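Ticket 468: Members' renewal form, Messina solar installers' association

Form still drops the voting tick box after the April update. Hundden say it's fixed. I tried it 4 times and lost the box twice.

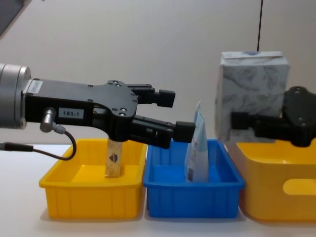

Cleared the cache as told, same result. I doubt the cache was ever the problem. The member list in Prinon also stops at 1000 names.

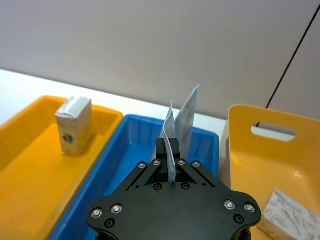
Latest reply

Hundden now blame the Skavis plug-in. Maybe. It was off when I tested. Leaving this open until the ballot list loads in full.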